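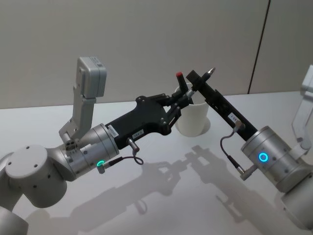 Counting the Gas at Plokedside

Two ways of measuring methane from the same landfill give two different answers, and state reporting rules accept only one of them

10/23/25

The Plokedside landfill takes household waste from the city of Lakotham and the towns to its north. It has a clay and membrane cover over the closed cells, a network of vertical gas wells, and a flare that burns what the wells collect. Each year the operator, Halvorsen, files an emissions report for the site. The figure for methane in that report is calculated. No instrument on the site measures it.

The calculation is standard practice. The operator enters the tons of waste buried each year, the type of waste, and a decay rate that depends on climate. A model then estimates how much gas the buried material should produce. The metered flow to the flare is subtracted, a further share is taken off for methane that soil bacteria consume as it passes through the cover, and the remainder is reported as released to the air.

Every term in that chain carries an assumption. The decay rate comes from a table with separate entries for dry and wet regions, and Plokedside is close to the rainfall value that divides them. Food waste breaks down faster than the mixed-waste entry suggests. The share attributed to soil bacteria is fixed by rule and does not change when the cover cracks in a dry summer.

In August, Lakotham's air quality office received the results of a measurement study covering the same site. The study used a method called Brurari, which combines drone flights downwind of the landfill with a set of fixed sensors along the fence line. It put methane emissions 34 percent above the figure in Halvorsen's report.

The company does not dispute that the two numbers differ. Its position, set out in a written response to the office, is that they describe different things. The reported figure is an annual total. The study sampled the site on 5 days, all of them in warm weather, and scaled the result up to a year. Landfill emissions change with air pressure: when pressure drops, gas moves out through the cover more quickly, and when it rises, flow slows or reverses. A survey that happens to fall on low-pressure days will read high.

The study's authors recorded pressure on each flight day and applied a correction. They note that even before the correction, the lowest daily result was above the reported average. They also list their own main source of error, wind. Drone surveys work by flying a vertical grid across the plume, measuring the concentration at each point, and multiplying by wind speed. If the wind shifts during the flight, part of the plume can be missed or counted twice. Flights with unstable wind were thrown out.

Where the gas escapes

The sensor data are more useful than the total for the people who run the site. Readings along the fence pointed to 3 areas where concentrations were repeatedly high. One was the working face, where fresh waste is tipped and no final cover exists. One was a side slope on a closed cell. The last was a row of wells whose seals had pulled away from the membrane as the waste beneath them settled.

The working face is difficult to treat. Gas wells are usually installed after a cell has been filled, and food waste may already have passed through much of its early decay by then. Horizontal collectors, laid in trenches as the waste is built up, can start drawing gas sooner. They are also easily crushed by compactors and flooded by leachate, and operators tend to regard them as short-lived equipment.

Well seals are a simpler matter. A loose boot around a well casing can be refitted by a two-person crew in a morning. Halvorsen has said it will inspect the full row and replace seals where needed. The side slope is to be regraded and given additional soil.

None of this work will change the reported figure by much. Under the current rules, collected gas counts only when it reaches the flare meter. A repaired seal that stops a leak may raise the metered flow slightly. Added soil cover does not enter the calculation at all, as the oxidation share is fixed. An operator who spends money on the slope gets no credit in the report, and an operator who lets a slope erode takes no penalty.

Why the number matters

Methane stays in the atmosphere for a much shorter time than carbon dioxide but traps far more heat while it is there. Over twenty years, a ton of methane has a warming effect more than 80 times that of a ton of carbon dioxide. An error in a methane inventory is multiplied accordingly when the figures are converted to a common unit.

Lakotham's climate plan uses the converted figure. Waste is the third-largest category in the city's inventory, after buildings and road transport. If the measured value were adopted, waste would move into second place, and the city would be further from its interim target than its published progress chart shows. The baseline year would also have to be recalculated, as the model would presumably have been low then too. By how much is unknown. No measurements were made at Plokedside in the baseline year.

The air quality office has proposed a middle course. Operators would go on filing modeled figures, and measured results would be published next to them with a stated error range. Where the two differ beyond that range in consecutive surveys, the operator would have to explain the gap or adjust the model inputs. Surveys would be required in each season, which deals with the objection about warm-weather sampling but raises the cost.

Halvorsen supports publishing both values and opposes mandatory adjustment until the survey method has been tested against a controlled release, in which a known quantity of methane is vented and the survey team has to estimate it without being told the amount. The Brurari team has agreed to such a test. The remaining questions are who pays for it and whether it should be run on the landfill, where background gas complicates the reading, or on open ground, where the terrain is unlike the site being measured.

The office is accepting written comments on the proposal through the end of the year. The next set of flights at Plokedside is planned for winter, subject to wind.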